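브룰텍, 원격 조작 시연 수집 도구 ‘그로르나노’ 시뮬레이션 모듈 공개

로봇 소프트웨어 업체 브룰텍(Brulteck)이 원격 조작 기반 시연 수집 도구 ‘그로르나노(Grornano)’의 시뮬레이션 모듈을 1월 공개했다. 조작자가 핸드 컨트롤러로 가상 로봇 팔을 움직이면 관절 각도, 그리퍼 개폐량, 카메라 영상이 동일한 시간축에 기록되며, 이 기록을 모방 학습 정책의 입력으로 사용한다. 기존 버전은 실물 로봇 팔에 연결한 상태에서만 동작했다.

이번 모듈의 기본 과제는 주방 조리대 위의 물체 조작이다. 과제는 모두 14종으로, 컵과 머그잔 집기, 숟가락 옮기기, 양념통 정렬 등이 포함된다. 과제당 시연 횟수는 65회를 기본값으로 하며, 매회 물체의 초기 위치와 방향이 무작위로 재설정된다. 조작과 무관한 물체를 주변에 함께 배치하는 옵션도 있다. 배치 밀도는 5단계로 조정할 수 있다.

머그잔 과제에서는 접근 방향을 조작자가 직접 선택한다. 손잡이를 잡는 방식과 그리퍼를 수직으로 내려 잔의 입구 쪽에서 접근하는 방식이 모두 유효한 시연으로 인정된다. 다만 두 방식을 구분 없이 섞어 학습시키면 정책이 중간 경로를 출력하는 경우가 있어, 수집 단계에서 접근 방식을 태그로 분리해 저장하도록 했다. 태그는 시연 종료 직후 컨트롤러 버튼으로 입력하고, 이후 편집 화면에서 수정할 수 있다.
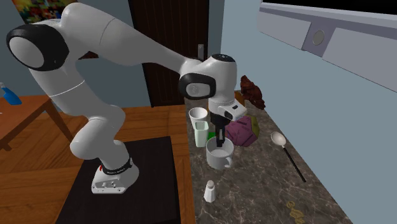
비르테 분고르(Birthe Bundgaard)는 시뮬레이션에서 수집한 시연의 품질이 조작자의 숙련도에 크게 좌우된다고 지적했다. 화면만 보고 조작할 때는 그리퍼 끝의 깊이를 가늠하기 어렵고, 접촉 순간의 힘도 손에 전달되지 않아 물체 직전에서 멈칫하는 동작이 기록에 그대로 남는다는 것이다. 그는 초보 조작자의 기록을 쓸 경우 정지 구간을 먼저 잘라 내고, 같은 과제를 손으로 직접 팔을 이끌어 가르친 기록과 비교해 볼 것을 권했다.

브룰텍은 이에 대응해 정지 구간 자동 검출 기능을 넣었다. 관절 속도가 설정값 이하로 유지되는 구간을 표시하고, 조작자가 확인한 뒤 삭제 여부를 정하는 방식이다. 그리퍼가 닫히는 동안의 정지는 검출 대상에서 제외된다. 원본 기록은 삭제 후에도 별도 파일로 보존된다. 힘 피드백은 이번 버전에서 지원하지 않는다.

실물 로봇과의 연동 시험은 스쿠쿠트빌(Skukutville)에 있는 토를라시우스(Thorlacius) 연구동에서 진행됐다. 시험 책임자 발두르 토로드센(Baldur Thoroddsen)에 따르면 시뮬레이션에서 저장한 시연 98건을 실물 팔에서 재생했으며, 관절 한계 초과로 중단된 사례는 없었다. 그러나 재생 시험은 궤적의 실행 가능 여부만 확인한 것으로, 파지 성공률은 측정 항목에 포함되지 않았다. 학습된 정책의 실물 평가 결과는 별도 기술 문서로 공개할 예정이다.

통신 지연에 대한 처리도 변경됐다. 원격지에서 접속한 경우 컨트롤러 입력과 로봇 상태에 각각 시각 정보를 부여하고, 저장 시 두 값을 모두 남긴다. 이전 버전은 로봇 상태의 시각만 기록해 지연 보정을 사후에 수행할 수 없었다. 연결이 끊기면 가상 팔은 마지막 자세를 유지하고 해당 시연은 미완료로 분류된다.

모듈은 그로르나노 기존 사용자에게 무상으로 제공되며, 설치 후 설정 메뉴의 ‘수집 환경’ 항목에서 실물과 시뮬레이션을 전환할 수 있다. 이전 버전에서 저장한 시연 파일은 변환 도구를 거쳐 불러올 수 있으나, 접근 방식 태그는 수동으로 입력해야 한다.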